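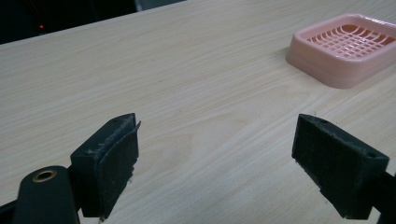
To: handheld-demos list
Subject: Re: Soap dish task, how many demos before the first training run?
Date: 30th April

Replying on list since two other groups asked me the same thing off list.

> We are starting on the Skirnesa bathroom set next and would like to know
> what you did for the soap dish task. Specifically: how many demonstrations
> did you have before you trained anything, how many did you throw out, and
> did you move the dish between takes or leave it in one spot? We have two
> people collecting and one gripper, so we can't afford to record a lot of
> material we end up not using. Also, do you start recording with the gripper
> over the table or off to the side? Our first batch all starts directly
> above the object and the policy seems lost when it starts anywhere else.

Numbers first. We recorded 238 takes of the soap dish and kept 187. The full Wakbridge set is 3,472 kept takes across all the tasks, so the dish is a small part of it. We trained a first policy at 78 takes, mostly to find out whether the labels and the timestamps were right. They were not. The gripper width was being logged late compared to the video, and the policy closed after it had already pushed the dish. I would not wait for the full count before doing a run like that. Train on what you have, watch it fail, and fix the recording side while there is still time to record more.

What got thrown out: most of it was tracking loss. A pale table with a fine grain does not give the tracker much to hold on to when the camera points straight down at it, and a shiny patch in the middle makes it worse. Keep the far edge of the table in view for as much of the approach as you can. The rest of the rejects were takes where the person changed their mind halfway, went for one side of the dish and then the other. Those look harmless on playback but they teach the policy to hover.

On your question about where to start. Do not start above the object. We did that for the first batch too, and saw the same thing you are seeing. After that we started with the jaws open and low, pointing over bare table, with the dish well off to the right or left of the fingers. The person then has to bring the gripper across, and the crossing is the part the policy needs to see. If every take begins with the dish between the fingers, it has no examples of looking for it.

Vary these between takes:

- which side of the view the dish is on
- how far back it is
- how the dish is turned. It is a rectangle with a flared rim, so a grasp across the short side and a grasp across the long side are different grasps as far as the policy is concerned. Pick which one you want. We only took the short side.
- the height of the first position, by a hand's width or so
- who is holding the gripper

Keep these the same:

- jaws fully open at the start
- hold still for one second before moving and one second after letting go
- one task per recording, even if the next one would only take a moment

We did move the dish between every take. We tried a printed sheet of positions and dropped it, as people spent more time reading the sheet than collecting. What works is having the second person place it while the first person looks away. With two people you can do this and swap jobs every twenty minutes. Past that the takes get faster and sloppier and you can see it in the speed plots.

A few things specific to the dish. It is pale pink and the table is cream, so there is not a lot of contrast. We expected this to be a problem and it was a smaller one than we thought. The rim was the bigger problem. If a finger lands on top of the rim the dish tips, and the person will correct by feel without knowing they did it. The policy has no feel. Ask people to come in lower than seems natural and to close slowly. The open grid inside also gave us some trouble in a different way: one of our people was hooking a rib with one fingertip because it was quicker. It worked every time for her and never for the arm. We cut all of those.

Pads. We use the dark felt-type pads on both fingers, stuck on to the inner face. They pick up lint and dust and fray along the top edge, and it shows in the video. I would not replace them in the middle of a task. We did once, and the success rate on that task dropped until we had recorded more with the new pads. I can't say for sure the pads were the reason. Our rule now is to change pads between tasks only, and to write it in the log when you do. A bit of fuzz is fine. If the pad begins to slide on the plastic, stop and fix it.

Lighting. Ours is flat overhead light, with the room behind the table dark. We had it like that for all of Wakbridge and I regret it a little. The policy was noticeably worse when it was tried at Mendonça, where there is a window behind the table. If you have any way to record part of your set with a lit background, do it now and not as an add-on at the end.

For the Skirnesa set I would plan as follows. Record a small first batch, with the varied starts from day one. Train. Look at where it fails and record for those cases in particular. We did this in three rounds and the third round was worth more per take than the first.

The export script that lines up the gripper width with the video is in the Grivus repository, under tools. It needs the offset entered by hand for each gripper. To get it, open and close the jaws sharply a few times at the start of a session and read the delay off the plot. Do it every session. Ours drifted.

I still don't have a good answer for how to score takes automatically. At the moment one person watches all of them at double speed. If your group has something better than that, please post it here. We start the kitchen tasks in July and I would like to not do it by eye again.

--
Unsubscribe or change delivery options from the list page.
Please trim quoted text when replying.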